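Plurkine method

The Plurkine method is a way of gathering training data for robot arms, in which a person carries out household jobs with a hand-held gripper and the recordings are later used to teach a machine. It was set out in a report by the Grotov group and is mostly discussed in connection with the handling of clothes. Its supporters describe it as a cheap route to general household robots, a claim that the published results support only in part.

Background

Earlier work on cloth relied on remote control of a full robot arm, which is slow and ties the work to a laboratory. The Plurkine method drops the arm and keeps only the fingers, with a camera fixed behind them. Recording can then be done in ordinary homes.

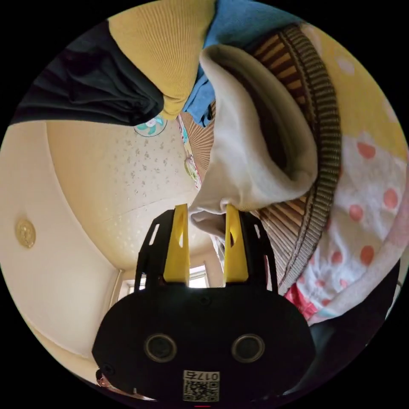
Clothing is a hard case for any gripper. It has no fixed shape, and one layer hides another. The report treats picking a single item from a pile as the basic test, and the trouble is plain enough when an off-white fleecy cloth held at the tip of one yellow finger has striped fabric directly behind it and polka-dot fabric close by. A person sorts this out by habit. Whether a model learns the same habit from recordings, or only learns to close on whatever is nearest, is a question the report leaves open.

Reported results

The Grotov report covered 11 homes and four kinds of task. It gave a success rate for each task but did not say how many attempts had been thrown out beforehand. A later trial at Prorkov, using the same recordings and a different arm, managed nine clean single-item picks in a row before failing on a knitted garment - a run too short to prove much either way.

Criticism

The Edwards review, the longest critical account, made two main complaints. The first was that people using the gripper soon learn to move in ways that suit it, so the recordings may flatter the method. The second concerned surroundings. Rooms differ in light, furniture and clutter, and the review doubted that so few homes could stand in for the rest.
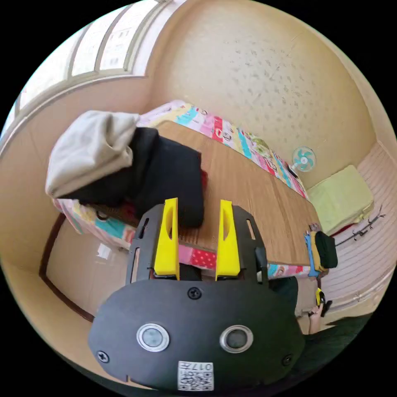

Later work

A revised version of the method adds failed grasps to the training set instead of discarding them. Early figures from Prorkov are better for thick cloth and no better for thin. No outside group has yet repeated them, and the recordings behind the revised version have not been released.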